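Pre-Session Inspection Checklist with Comments -- Bimanual Assembly Cell, Ellik Study
Trorolberg Laboratory, Kollham site
Inspection date: 2023-02-26
Inspector: Marloes Dewulf
Second reader: Henk Mertens
Form 2626, revised January

14 shares | 3 comments

Scope. This inspection covers the two-handed manipulation cell used for the Ellik study, which compares two ways of teaching a robot to mate parts: direct replay of recorded operator motion, and a learned policy with a contact-force limit. Items are marked Pass, Pass with comment, or Hold. A Hold stops all powered motion until the item is signed off by the second reader.

Section A -- Area and access

A1. Floor marking complete and visible on all sides. Pass.
A2. Emergency stop within reach of the operator's chair. Pass.
A3. Second emergency stop at the door. Pass with comment. The button works, but its label has faded. Replacement label requested from De Graaf.
A4. Work surface stable under load. Pass.
A5. Work surface clean. Pass with comment. Wipe down before the first trial and again at the midday break.

Section B -- Arms and hands

B1. Wrist fasteners checked against torque sheet. Pass.
B2. External cables secured, with slack for full wrist rotation. Pass with comment. See below.
B3. Fingers open and close fully on command, both hands. Pass.
B4. Hand covers free of cracks. Pass.
B5. Grip force limit set to 30 newtons in software and confirmed on the gauge. Pass.
B6. Arm speed limited to 80 millimeters per second during contact trials. Pass.

Comment on B2. The cables were followed by hand through the full range of wrist motion with power off. No pinch point was found. Kristof Van Rooij asks that the check be repeated whenever a hand is removed, including for cleaning.

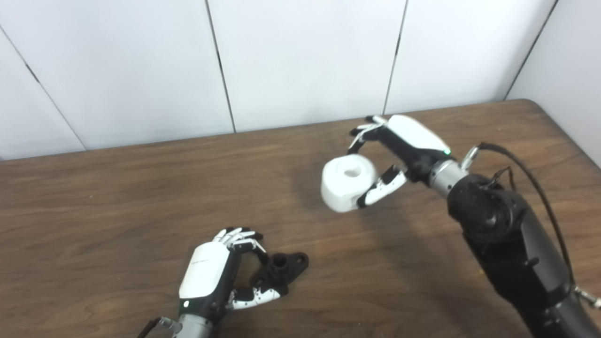 Section C -- Trial conduct. The force-limited policy is to be run under the same conditions as the replay baseline, so that the results of the two methods can be compared. Parts are placed by the operator with motion disabled, and the operator then leaves the marked area. The white part with the round hole is handled by the right hand and kept clear of the table, while the black flanged part stays on the surface by the fingers of the left. An attempt is counted from the first commanded motion after placement. If either part is dropped or tips over, the attempt is recorded as a failure and the parts are not reset by reaching between the hands.

C1. Written trial order posted at the operator station. Pass.
C2. Force log recording on both wrists. Pass.
C3. Policy version matches the version in the study plan. Hold, then Pass. The station had loaded an earlier version. Corrected by Shadi Shboul and signed off by Henk Mertens before power was restored.
C4. Stop condition tested for each method. Pass.

Comment on C4. The replay method does not react to contact, and its stop depends entirely on the force limit in the controller. The learned policy slows before the limit is reached in most attempts. In the January series of 195 attempts, every controller stop occurred under replay. This finding does not permit a higher limit for the learned policy. Both methods remain at the value in B5 until the full series has been reviewed.

Section D -- Records

D1. Operator training current. Pass.
D2. Incident sheet available at the station. Pass.
D3. Failed attempts kept in the data set. Pass with comment. Audrey-Anne Robichaud notes that two attempts in the January series were entered without a failure code. The codes are to be added from the force log, with initials.

Open items: label at A3; failure codes at D3. Neither item prevents the session from going ahead.

Signed: M. Dewulf, H. Mertens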